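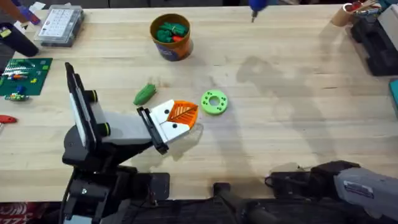 Hauwa Igwe's view, which she gave me over the washing-up after our second session, is that the bench is the best money you have spent on us, and that the toys only get played with properly because there is at last somewhere to spread them out. I pass that on first as I know you like to hear what people think before you hear what I think, and in this case I agree with her anyway.

Toy library and mending bench, Marín Street
Progress report to the Skindau Fund
14 Feb 2025

Dear Yu-ting Yuen,

Thank you for being so patient while I got this together. It has been a full few months (lovely ones, mostly) and I kept wanting to wait for one more delivery or one more session before writing, which is a sure way never to write at all.

The toy library now has 457 pieces on its shelves, if you count every carrot and every bean, and Garba Ogbonna does count them. The pretend food goes out more than anything else. We had worried that the green vegetables would be left behind, but the cucumber is a great favourite and the little green pieces that live in the orange cup are asked for by name, though the names vary a good deal from child to child. The orange leaf with the raised white veins has become something of a mascot and may well end up on our poster.

Families have borrowed from us 92 times so far. Most things come back on time and in one piece, and what doesn't come back in one piece goes to the bench. Hadiza Nwosu has been showing parents how to tighten a loose screw, glue a split seam and sand a rough edge, and she has got through eight mending sessions with only one spilt pot of glue. She would like a second set of small screwdrivers, as there is always a queue for the ones we have.

On money, we have spent £220 less than planned on shelving, thanks to a very kind price from Tositz, and with your agreement I should like to move that over to storage tubs with lids. The paper bags we started with have not lasted. Hinico have quoted for the tubs and I will send the quote on separately.

What has gone less well is the Saturday opening, which has been quiet. Hauwa Yusuf thinks we should try a later start, and we will do that from next month and see how it looks by July.

The borrowing sheets are being typed up now and will follow with the receipts.

With very warm wishes from all of us at Marín Street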